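Staltulent planner moves to version 2

The 2022-07-16 build of Staltulent is now the default on the two-arm bench at Cemer. Anyone still running the April branch should switch over before their next booking, as we are no longer merging fixes into it. Your saved calibrations will carry across. Your saved task files won't, unless you run the converter first (it is in the tools folder, and it leaves the originals alone).

The biggest change is in how the two arms share the table. The old planner solved the left arm first and handed the right arm whatever space was left. That was fine for short reaches and poor for anything near the middle, where the right arm would often wait for a path that never opened up. The new one plans both arms together over a short window and replans as they go.

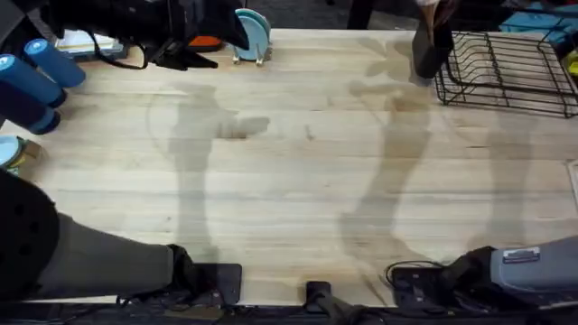 Each arm still has its own speed and acceleration limits, and you set them in the same place as before. What's new is a shared clearance setting that covers the grippers, the forearms and the cables. The cable model is crude. It treats each loop as a fat capsule hanging off the wrist, so it will turn down a few motions that would have been safe. We'd sooner have that than the reverse.

Perception has had less work, but there are changes there too. The table plane is now fitted from the fixed camera and checked against the wrist cameras before every run. If they disagree, the run stops with a warning and you get both estimates in the log. Long seams and strong grain in the timber used to turn up as false object edges in the wrist view, and shadows from the arms made it worse. Sleiman, our segmentation module, now has a filter for both. It is on by default and can be turned off per camera.

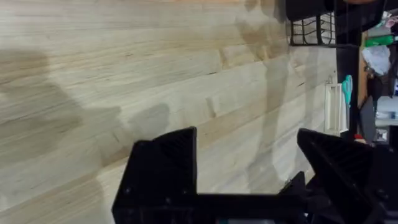

Wrist view of the bench top, with the gripper fingers at the bottom and shadow across the boards.

The filter costs a little time on each frame. If your task doesn't use the wrist cameras for finding objects, turn it off and get that time back.

Motion blur is the other thing people have asked about. During a fast approach the far part of the wrist image smears, and the old code would keep updating object poses from it anyway. Version 2 scores every frame for sharpness by region and holds the last good pose for anything that falls under the threshold. The threshold is set to 30. You can raise it, but on our dish tasks a higher value mostly meant that poses went stale and the arm paused on the way down.

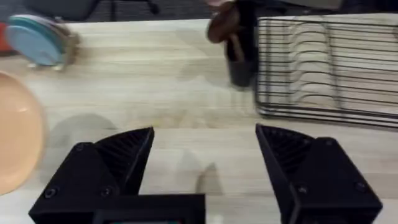 Wire racks are still hard. The thin rods drop in and out of the depth map, and the planner can decide there is a clear way through the middle of one. For now, add the rack as a fixed box in the setup file and keep the slots as named targets. Tesavon, our viewer, draws the box over the live feed so you can see whether it lines up. Please check it at the start of each session – a rack only has to shift a little for the slots to be wrong.

Grasping by the rim has its own mode now. You give it a bowl or plate class, and it looks for a contact point on the rim that leaves the other arm room to work. The lift that follows is slow and straight up until the object is clear of the table, then control goes back to the shared planner. We ran 96 bowl and plate lifts on the new code before making it the default, and the logs are on the shared drive with the settings used for each one.

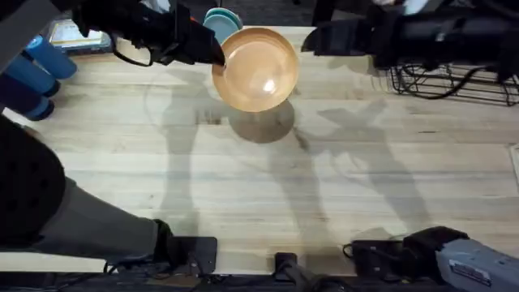

Known issues

Tesavon loses the left wrist feed if you change resolution during a run. Stop the run first.

The converter skips task files with spaces in their names and doesn't say so. Rename them, then run it again.

Replanning can stall for up to 2 seconds when both arms are given targets on the same side of the table. The arms hold position while it happens and carry on afterward. A fix is being tested and will go into the next build.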